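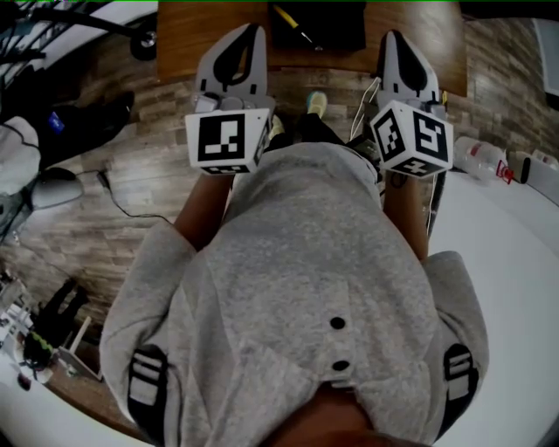

Fig. 2. Hand-held grippers, one in each hand, over a wood-look floor.

May
Oksana Palamarchuk

4. Fitting a floating floor: laying the first rows

Leave the unopened packs flat in the room for two days before you start. Keep the door shut and the heating at its normal setting.

1. Sweep and vacuum the subfloor. Scrape off any plaster or old adhesive.

2. Roll out the underlay with the printed side up. Butt the edges together and tape them. Do not overlap.

3. Measure the width of the room and work out the last row. If it would be narrower than 60 mm, trim the first row to suit.

4. Lay the first row along the longest straight wall, tongue side to the wall. Fit spacers every 700 mm and at both ends.

5. Cut the last board of the row to length. If the offcut is longer than 300 mm, use it to start the next row.

6. Offer up the second row at a shallow angle, press in and lower it. Close any gap with a tapping block, never with the hammer directly on the board.

7. Check the rows with a string line after the second and third. Correct any bow now.

Note: Boards from different packs vary a little in shade. Open three packs at a time and mix them.

Caution: Do not fix kitchen units or door stops through the floor. It must be free to move.

Caution: Wear a mask and eye protection when cutting. Cut outdoors if you can.

For spare spacers and tapping blocks, ask the Rallcombe trade counter for part 3342. Skirting and door bars are covered in section 5.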